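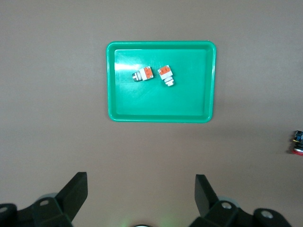 Canteen Services Assistant (part-time) – Koskela site, Vendevbridge

Reference: 178
Closing date: 07/01/2020

Koskela runs the staff canteen at the Vendevbridge office building. The canteen serves around 200 lunches per shift. We are filling one part-time position at the serving line and dish return.

Duties
Set up the serving line before opening and restock it during service.
Clear, sort and wash trays, plates and cutlery.
Wipe down tables between sittings.
Record refrigerator and hot-holding temperatures on the log sheet.
Report damaged equipment to the shift lead.

Requirements
Valid food handler card, or willingness to obtain one within the first month.
Able to stand for a full shift and lift a loaded dish rack.
Basic written English for the log sheets.
Previous kitchen work is useful – it is not required.

Terms
Hourly pay, with two paid training shifts before the start date. Work shoes and aprons are supplied. One meal per shift is included. The contract runs through October and may be extended.

To apply, send a resume and the names of two references to Aino Manninen, Site Manager, quoting the reference above. Applications without a reference number will be returned. Interviews are held on site and last half an hour.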